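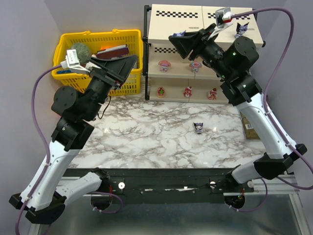 Sealing and Finishing a Laser-Cut Growth Chart
Posted in Nursery Projects by Damir Papadopoulos

These steps apply to the Drokari wall chart, which ships as 3 unfinished birch panels. The numerals are cut separately and glued on at the end.

1. Peel the masking from both faces. Lift stubborn corners with a plastic scraper held flat.
2. Sand the faces with 300 grit, along the grain. Leave the cut edges alone - the char rubs off onto the face and stains it.
3. Wipe with a dry cloth.
4. Brush on a thin coat of water-based sealer. Let it dry for 4 hours, then coat the back the same way. Sealing one side only will cup the panel.
5. Paint the numerals while they are still in their sheet. Two light coats are enough.
6. Join the panels with wood glue and clamp overnight.
7. Glue the numerals along the ruled line, working from the bottom up.

Mount the chart with two screws into a stud. Measure the bottom edge from the bare floor, not from the baseboard. The first printed mark is 16 inches, so the panel must hang with that mark at exactly 16 inches.

Names can be added with a paint pen after the sealer has cured.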